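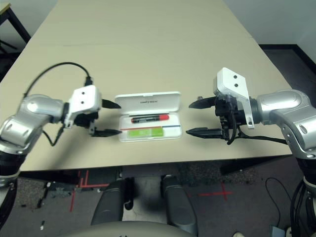
On Friday, August 5, 2022, I visited the workshop of Camatance together with my colleague Rekha D'Souza. We both maintain packing machines at Salehi and we wanted to learn how another team looks after a cell with two arms. Our host was Knut Kleinschmidt, the technician responsible for it.

The cell works with small stationery cases. The two arms stand on one base and share a table, and they must handle the case and the things inside it. This sounds easy, but Knut told us that an opened lid takes away much of the room where the fingers can move. When a finger touches the lid, the case turns a little, and then the next grasp is wrong.

We arrived in the morning, before the first run, and could follow the daily check. Knut starts with the base. The floor has red tape marks, and he compares the position of the base with them before he switches on anything. In March somebody moved the base to clean the carpet and put it back by eye. The arms worked, but all the grasps on the left side were short, and it took two days to find the reason. Now the tape is the first line in his checklist.

After this come the grippers. He opens and closes each one by hand command and looks at the gap between the two fingers from the front. Then he puts a screwdriver to the screws of the housing. He does not tighten them every day. He only feels if one has become loose, and if so he writes it in the notebook with the date. The finger pads are cleaned with alcohol after 200 cycles and the fingers are changed after 3000. Rekha asked if this is not too early. Knut agreed that it is possibly early, but a pair of fingers costs little and a lost afternoon costs more.

For me the cables were the most useful part. At Salehi we had three failures of gripper cables last year, always close to the connector. Camatance had the same problem. Their solution is to leave a larger loop between the arm and the connector, so that the wrist can turn fully and the plug is not pulled. To test the loop, Knut drives the wrist slowly to both ends of its range and keeps one finger on the cable. If he feels tension, he gives more length and tries again. It costs him ten minutes per arm. We have always done this test only with the arm in the middle position, and I think this was our mistake.

The spare parts are in a cabinet by the door. Rosaire Desjardins, who orders them, keeps two complete grippers ready, with cables already mounted. When a gripper fails, they change the whole unit and repair the old one later on the bench. He buys the connectors from Dutari and was satisfied with them, except for the delivery time.

We had lunch in the canteen and took the 2:40 train home. I have asked Knut for a copy of his checklist, and Rekha will try the longer cable loop on our second machine next week.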